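Search this site Go

Looking after the yellow arm – the sim cell, May

Quick gallery from the Trastska cell. This is the simulated twin we keep at Ivville, so no grease and no skinned knuckles, but it drifts out of whack same as a real one if you leave it alone. Soo-ah Kwon did the wrist offsets, I did the finger, Mikkel Bjarnason read the checklist out loud and ate my lunch. Pictures are renders, straight off the two views we use.

Started with the finger. Old mesh had the tip too long, so every close approach came in wrong. Swapped in the new one, reloaded, ran the approach at slow speed with the cube out.

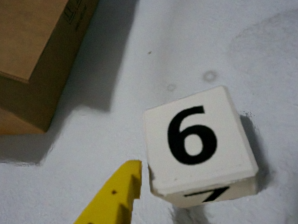 After that, collision margins. Job 633 in the log if anybody wants the numbers. Margin was set for the old finger and never got changed back – my fault, I had it on a sticky note and lost the sticky note. Set it again, saved it, saved a backup too.

Then shadows. Þórey Kirkegaard wanted them left on for the close view becuase the tracker has to cope with them anyway. Slower to run. Fine.

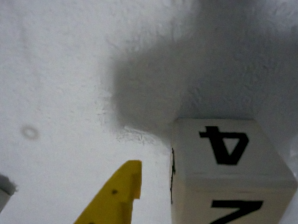 Finger and the "4" face, close view. Gap still open between tip and block.

Next the base. Zero all joints, check the mount, check the arm comes back to the same pose after a restart. Did that 9 times. Soo-ah found the shoulder limit typed in degrees where it wanted radians, which explains a lot about last month. Fixed in the Pacheco config as well so it doesn't creep back in.
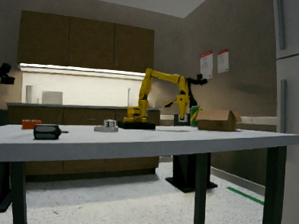 Restart order, for whoever has the next shift: controller first, then the physics, then the views. Do it backwards and the gripper loads open with no limits on it. Snædís Arnardóttir has a script for this, ask her, the copy in the shared folder is old.

Last job was the close-in check on the finger after all the changes. Slow approach, stop short, look at it, back off.
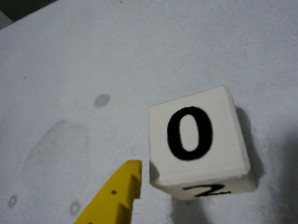

Tip alignment is the thing I check most now. Offsets can look fine in the table and still be off by the time the finger gets down to the cube. What I go by is the flat tip against the lower left corner of the cube, the 0 on top and the 2 on the side, with a strip of bare surface left in between. If the tip sits square to look at I leave it, if not I go back to the wrist offsets and start over. Don't fudge it in the finger file, Qusai Smadi tried that and we spent 2 days undoing it.

Still to do: gripper closing speed, and teh log names, which are a mess. More pictures when the Trurniseo update is in.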